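Staff perspectives: Encarnación Casado on automation in the folding section

Encarnación Casado has managed textile handling at Buvora for seven years. Her department receives, sorts, folds and dispatches sportswear and towels for leisure centres and clubs, and employs 132 people over two shifts. In August the company began a programme with its technical partner, Homico, to prepare part of the folding work for automation. She spoke to us at the end of the early shift about how the programme was introduced, what the work now consists of and what her colleagues have made of it.

Mrs Casado was not among those who asked for the programme. She recalls being invited to a planning meeting at which the word "efficiency" appeared on the first page of the papers.

"I asked whose efficiency was meant," she says. "It was a fair question and I was given a fair answer, although it took until the second meeting. The company wanted fewer people standing at the folding benches for a full shift. I wanted that as well. What I did not want was for it to be settled without the people at the benches being in the room."

The department has long had difficulty with the folding benches. The work is repetitive and hard on the shoulders, and requests to transfer out of the section have been more frequent than requests to join it. Earlier attempts to mechanise it, including a folding machine made by Kinnear, dealt well enough with flat towels but poorly with garments, and the machine was withdrawn.

"A towel is a rectangle and it stays a rectangle," Mrs Casado says. "A training top is a different matter. It slides and it bunches up. The Kinnear machine needed everything to be laid flat first, so we had one person laying flat for the machine and another taking away behind it. Two people to look after one machine that was meant to replace one person. The staff worked that out before the management did."

The present programme takes a different course. Instead of setting a machine to a fixed pattern, members of staff carry out the handling themselves, using a pair of hand-held grippers fitted with cameras. The recordings are passed to Homico, which uses them to train the system that will later be tried on the benches. Nineteen members of the department have been taught to use the grippers, all of them from the folding section and all at their own request.

A session is made up of short tasks, repeated many times. A folded article and a basket may be all that is set out on the table. The demonstrator works with one gripper in each hand, and the article is put down a little differently for each attempt.

Demonstration work with the hand-held grippers: a folded cloth on the table.
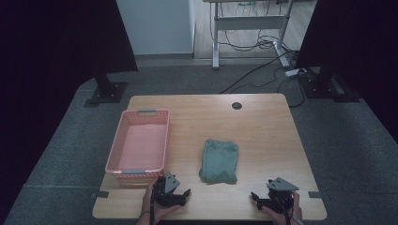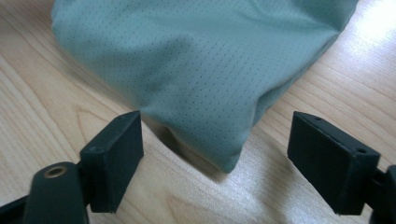
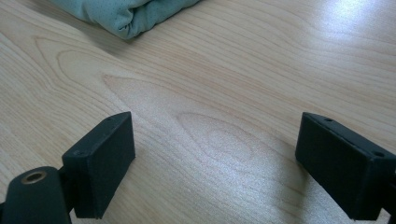

Mrs Casado took the training herself before asking anyone else to do so, and describes her first hour as humbling.

"I have folded for most of my working life and I could not pick up a shirt," she says. "With your fingers you feel when the cloth is going to slip. With the grippers you have to look. You learn to come in from the side, to take the fold and leave the loose part alone. I dropped a great many things. Then one of the younger women showed me how she did it, and she had been with us for two months."

This last point has had consequences she did not expect. Skill with the grippers has not followed length of service, and some of the most experienced folders have found them awkward. The department decided at an early stage that results from the sessions would not be used in staff appraisals, and a written undertaking to that effect was given before recording began.

"That had to be on paper," she says. "People were being asked to be recorded at work. They wished to know who would look at it, and whether a slow day would be held against them. I could tell them no, but a supervisor can move on - a signed page stays in the drawer."

Concern about employment was raised at the same time. Buvora has stated that no post in the folding section will be removed during the programme, and that anyone whose duties change will be offered training at the company's expense. Mrs Casado considers the statement sound as far as it goes.

"It covers the programme. It does not cover what comes after, and I have said so in every meeting. My colleagues are not foolish. They understand that they are teaching a system to do a job they do now. Some are content with that, as they would gladly never fold again. Others say, I am good at this, and what shall I be good at afterwards? I do not have a full answer for them. I would sooner say that than read them a leaflet."

Certain changes can already be seen in the daily routine. Demonstrators spend no more than two hours of a shift with the grippers and divide the remainder between inspection and dispatch, so that the nineteen are at the folding benches a good deal less than before. Their places have been covered by a wider rota, which was not popular at first. Staff in dispatch objected that they had not been consulted, and Mrs Casado accepts the criticism.

"We spoke to the folding section at length and forgot that the work goes through a door and becomes somebody else's," she says. "Dispatch heard about the rota from a notice. I apologised for it. They now have a seat at the monthly meeting and they use it."

There has also been a change in how the work is talked about. To prepare the list of tasks, staff were asked to set down how each article is handled, and the differences between one bench and the next were considerable. Some folders bring the sleeves in first and some last. The resulting guide is now given to new starters, whether or not they take any part in the recordings.

"We had never written it down," Mrs Casado says. "New people stood beside someone and copied. If they stood beside a different person the next morning, they were told they were doing it wrong. The guide has been worth having for that alone. I would keep it if the rest of the programme stopped tomorrow."

Asked whether she expects the system to perform as well as her staff, she is cautious. She has visited Jinulora, another site working with Homico, where a trial bench is in use for hand towels, and came away with a mixed opinion.

"It was slower than I had been led to believe and more careful than I had expected. It took hold of a towel, let it go and took hold of it again, much as we do with the grippers. There was a person beside it for the whole of my visit. I spoke to her while the others were at lunch. She told me her shoulders were better and her day was duller. I have thought about that a great deal."

Her own department will not receive a bench until the recording stage is complete and the staff representatives have seen the results. She has asked that the first one be placed in the middle of the section, where everyone can walk past it, and that the demonstrators be the first to work alongside it.

"They ought to see what was made from their hours," she says. "If it folds a sleeve badly, they will know why. And they will say so, believe me."

The next meeting of the department will consider the rota for the late shift and a request from dispatch for four further places on the gripper training.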